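Lodard adds prescribing module to clinic records software

By Anca Zamfir
October

3 comments | 16 shares

Lodard has released a new prescribing module for its patient records system, aimed at clinics that treat people for alcohol and drug dependence. The module went live this month at two outpatient sites, Protevport and Sârbu, and will be offered to the company's other customers in the new year.

Staff at both sites had been keeping dose changes in a separate spreadsheet and copying them into the patient's record at the end of each shift. With the new module, a dose change is entered once, signed off by the prescriber on screen and passed straight to the dispensing room. Nurses can see the last dose given, any missed visits and the date of the next review on one page.

The Protevport clinic moved 1672 patient records to the new module over a weekend. Sârbu, the smaller of the two, moved 700. Both kept paper sheets running alongside for the first fortnight, and the clinics checked the two sets against each other every evening before closing.

Missed visits are handled differently from before. Under the old system a patient who did not come in stayed on the day's list until someone took the name off by hand. Now the record is marked at closing time, and after three missed visits in a row it goes to the prescriber, who has to confirm the dose before treatment can start again. The number of visits can be changed by each clinic to match its own rules.

The module also prints take-home labels in 16 languages. Lodard said the label texts were checked by pharmacists before release, and that clinics can ask for changes to the wording through the usual support desk.

Links to outside laboratories are not part of this release. Test results still have to be typed in or attached as a scanned page. Lodard is working on a link with Gerkateo, the laboratory service used by both clinics, and expects to test it in the spring.
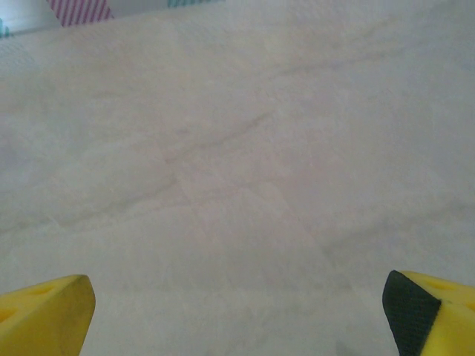 Ioana at the Sârbu clinic said the evening checks had become much shorter, but that she would like the search to find patients by date of birth as well as by surname – at present it only does the second. Lodard has added the request to its list for the next update.

Training for new sites takes half a day and is done remotely. Clinics that already pay for the full records system will get the module at no extra charge until their contract is renewed. Those on the basic version will need to move up first, and prices are available from the sales office on request.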